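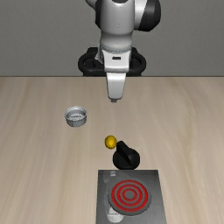 *Yellow ball and little round dish on the table, gray wall behind.*

19th November

Rain since before breakfast, and the gutter over the back door is doing its waterfall again. I had meant to rake. Instead I made a second pot of tea and finally sat down with Mother's recipe tin, the one I've been carrying from shelf to shelf since August and telling everybody I was "working through."

It took me most of the morning to get past the letter C. She filed by whatever word came first to her, so the chicken soup is under B for "Best soup" and the lemon cake is under T for Tseng, after the street where we rented when I was small. I'd forgotten she called it that! I could see the kitchen the minute I read it, with the oven door that had to be held shut by a chair, and me sitting in the chair, feeling very important.

There are 249 cards in all, according to the number she penciled inside the lid, and a good many are the same recipe written out again with one thing changed. Four of them are for plum dumplings. The first says a cup of flour, the next says a cup and a bit, then "more if Aunt is coming," and the last one just says "you know how." Well, I don't, and I would give a lot to be able to call her and ask. I tried the cup and a bit. They came out heavy, but I ate five of them standing at the stove with melted butter and felt a good deal better about everything.

Chak-lun Siu called after lunch to see if I still had the big stockpot (I do, he can have it, I've told him so twice). We got to talking about how our mothers cooked, and he said his never wrote down a thing in her life and used to smack his hand away if he tried to measure. He has been trying to get her turnip cake right for years now. He thinks it's the pan. I think it's that he's always in a hurry, but I kept that to myself, and he's going to bring me a piece when he comes for the pot, so perhaps I'll be proved wrong.

I've decided to copy the cards into a proper book for the girls, in my own hand and not typed, even if my wrist complains. Two or three a day would be plenty. I found the green notebook from Tomwood that I was saving for something good, and did the first page before supper - the lemon cake, under T, exactly where she had it. I left her spelling alone too. It bakes at her "middling hot," and I put a question mark next to that in pencil, and will have to make it a few times to find out.

The oven is about 70 degrees off on a bad day anyway, so I'm not sure how much my figures will help anyone.

Still raining at nine. Must remember butter, lemons, and a new bulb for the pantry. Leftover dumplings are in the blue bowl, and I suspect they'll fry up nicely in the morning.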